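Grarnitz Stotura 32 Button Accordion

By Marietjie Oosthuizen, April

The Stotura is a two-row button accordion for people who have been told a melodeon would be quieter. It has 32 treble buttons, a padded shoulder strap and a bellows lock that holds, unlike the one on the old model, which held when it felt like it.

Reeds are steel, tuned fairly dry, so you can play a waltz without sounding like a seaside café. Weight is kind to the knees. The air button is where your thumb already is.

Each one is checked by Siyabonga Msimang, who plays the same polka on all of them and has asked us to stock other music.

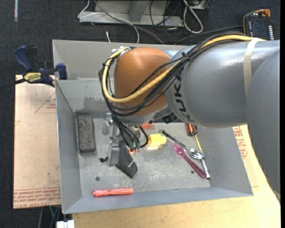
The hard case costs extra and is worth it if you travel by bus. Left-handed versions take longer, and no, turning it upside down doesn't work.

Price: R2390, strap included.

Recent items
Radebe practice chanter
Drinalent reed wax
Concertina stand, folding
Spare bellows straps (pair)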